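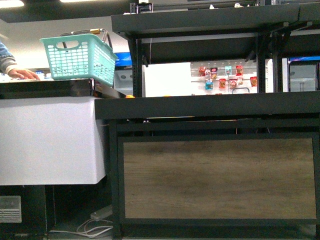
Access check - Plada community hall, Uvside
Done by: Weidong Ye
Date: 17 Mar 2019
Ref 2118

Step-free entrance - OK. Ramp sound, handrail firm both sides. Leaves on the bottom bit, swept while I was there.

Front door - FAIL. Closer far too strong, couldn't hold it open from a chair. Needs adjusting before the next Evetance drop-in.

Door width, main room - OK

Door width, side room - Borderline. Fine for my chair, not for Su's powerchair. Stacked tables behind it make it worse. Move them.

Accessible toilet
Red cord - FAIL. Tied up out of reach AGAIN. Untied it, please leave it hanging to the floor.
Grab rails - OK, one screw loose, tightened
Transfer space - FAIL. 5 folding chairs and a mop bucket in it. Not a store cupboard!
Alarm - sounds, but can't be heard in the main room with the music on

Hearing loop - Not tested. Switched on but no one there with a hearing aid to try it. Sign is up, so it has to work.

Signs - Part. Large print on the doors good. Fire notice tiny, and hung too high to read sitting down.

Evacuation - FAIL. No written plan for wheelchair users at the back exit, there is a step. Hall said in September they would sort a ramp. Quote was 350 pounds, no reply since.

Blue badge bays - OK, both clear, lines wearing of a bit

Recheck in 18 days. Door and cord first, then the back exit. Copy to hall office and Su.

W. Ye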